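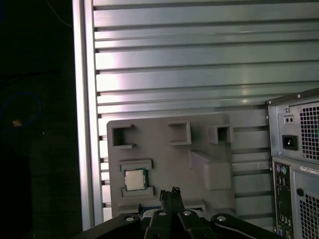 Processor in its cradle, gripper next to it, back of a desktop tower on the right.

Oct 2, 2024

Three weeks into the new cell at Kirnthorpe and I still can't get a straight answer on what it's for. The official version is that the arm will take over the "repetitive handling" in refurb, meaning processors and whatever else fits between two fingers. Management says this frees us up. For what, they haven't got to yet.

I've been on the bench side for years and I'm not sentimental about picking chips out of trays. It's dull work and it wrecks your neck. But I do know what the job is, and I don't think the people from Carero who sold us this thing do. Their slides had 1,082 units a week on them. Last week the whole floor did 537, and 314 of those needed a person to stop and think. Bent pins, the wrong processor for the board, old paste that's turned to cement. You don't find that stuff by moving parts from one gray plate to another.

What has changed so far is mostly the hours. Two of the bench spots are gone and the people who had them now "support the cell", so they load plates, clear faults and sign a sheet. One of them told me she used to go home tired and now she goes home bored, and she'd take tired. The pay is the same for now. We asked for that in writing and were told to wait until November.

Then there's the training. We got 45 minutes, half of it on where not to put your hands. Fair enough, I like my hands. But when the arm stops and the screen gives you a code, you call Flencombe, and Flencombe calls back when it feels like it. On the bench, if something jams, I fix it.

I'll give it this much – it doesn't complain about the lighting, and the lighting over there is bad. And if it ever does take the worst of the tray work I'll say so on here. A few of the younger ones like it and want to learn the programming side. I hope they get the chance, but the only course anybody has mentioned is the Rimkutė one, and that's on your own time and your own money.

Meanwhile my bench is staying where it is. I asked.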